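Subject: Re: [seduldale-allotments] Saving beans and swapping seed

Hello all,

Thank you for the lovely replies about the seed swap, and sorry I've taken so long to answer (the kitchen has been upside down with jam). I'll put the question I'm answering underneath so you needn't scroll back.
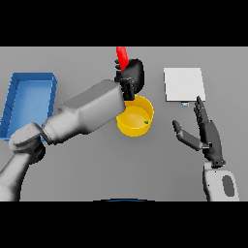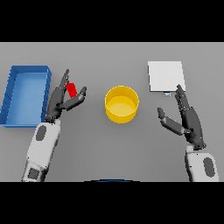
> We have runner beans going brown on the poles at
> Clulville and have never saved any. Do we pick them now
> or leave them? And how many would make a fair packet
> for the swap?

Leave them if the weather lets you! I like the pods papery enough to rattle before I pick, but if it's a soggy October I pull up whole plants and hang them in the shed, roots and all. Shell them a week or two later and spread the beans on newspaper somewhere airy — never on the boiler, as I did one year, when I lost nearly 300 of them.

For packets, 16 beans is plenty. That does a decent wigwam with a few spare for the slugs. We made up 40 packets last time and had 2 left over at the end, both of them turnips, which I took home out of pity.

Do write the variety on the front, and the year, even if you think you'll remember. And if your beans grew next to somebody else's, just say so on the packet, as runners cross very freely and you may get some odd colours. I rather enjoy those myself.

The Fileslow people are bringing garlic again in November, so save them a bit of table near the door.

Warm wishes from plot 16, and mind the wet steps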